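Progress Report to the Garside Fund
Project: Safer Online, Skavosura district
Reporting period: October to 9th February

The project helps older residents recognize and report online fraud, including fake bank messages, romance scams and calls from people posing as tech support. The grant pays for group sessions, a telephone helpline and a printed guide.

Sessions. We planned 100 sessions for the full grant and have held 23. That is behind schedule. The library in Gulby closed for heating repairs and its sessions had to move to the spring. Attendance so far is 453, counting people who came more than once each time they came.

Helpline. The line opened nine days late while we waited for the phone contract. Most callers want to know whether a text message is real. A smaller group has already sent money, and these calls take much longer – the caller often needs help with the bank and the police on the same day. We now keep one afternoon a week free for them.
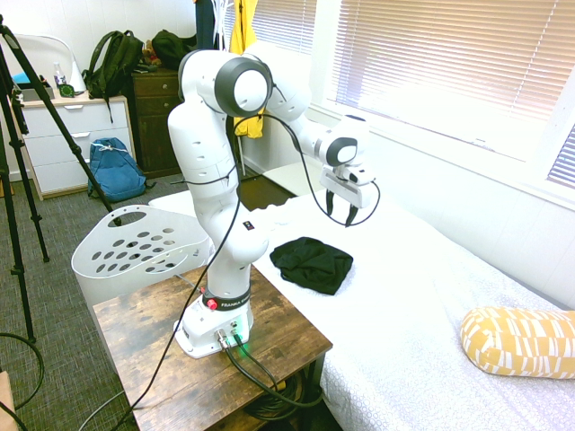
Robotic arm on a small wooden table beside a bed, with a crumpled black cloth on the bedspread.

Printed guide. The text is finished and has been checked by a plain-language editor. We dropped the chapter on passwords down to two pages after test readers in Trovo found it too long. Printing quotes are in and are within budget.

Spending. Staff costs are on plan. Travel is under because of the Gulby delay. We ask to carry the unspent travel money into the next period – no change to the total is needed.

Next period. We will run the delayed Gulby sessions, send the guide to print, and start a short follow-up survey by phone. The survey asks whether people have had a suspicious message since their session and what they did about it. We still need a second trainer for Trovo, and the post has been advertised again with longer hours.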